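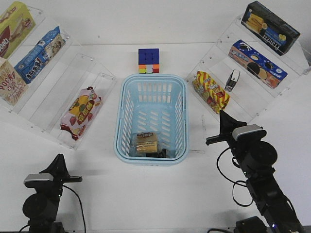 [Mirkley-food] Eating out

Re: New noodle place on Milley Road

On the June 2024 list, a member wrote:

> Has anyone tried Limsakul yet? It opened in May where the
> shoe repairer used to be. We are thinking of going for my
> mother's birthday but she can't manage anything very hot,
> and I can't find a menu online.

We have been twice. The menu is short, one side of a card, and they will make most of it mild if you ask when you order. The pad see ew was good both times, with plenty of greens and proper wide noodles. The green curry was thin on our first visit and better on the second. Spring rolls are small for the price. 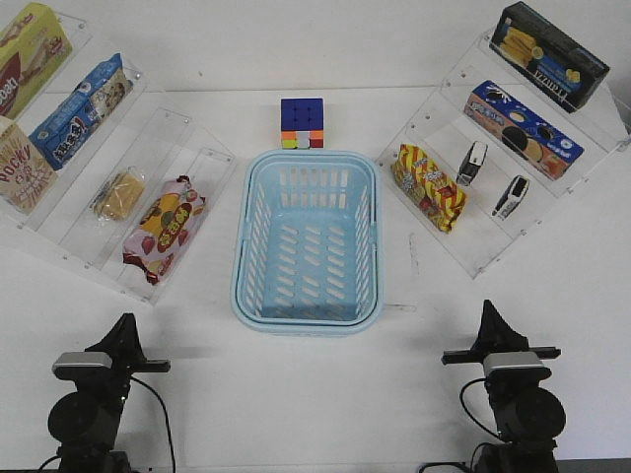
Snacks on the shelves, blue basket in the middle.

Your mother might like the chicken and rice soup, which has no chilli in it at all. The chilli comes in a separate dish.

It gets busy by seven and they don't take bookings for fewer than 5 people. The tables by the door are draughty, so ask for one at the back. Service was friendly but slow with the bill.

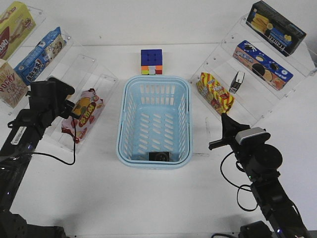 If you can't get in, Ulurus is a few doors along and does a decent lamb burger, though the music is loud and I wouldn't choose it for a birthday. Parking behind the library is free after six.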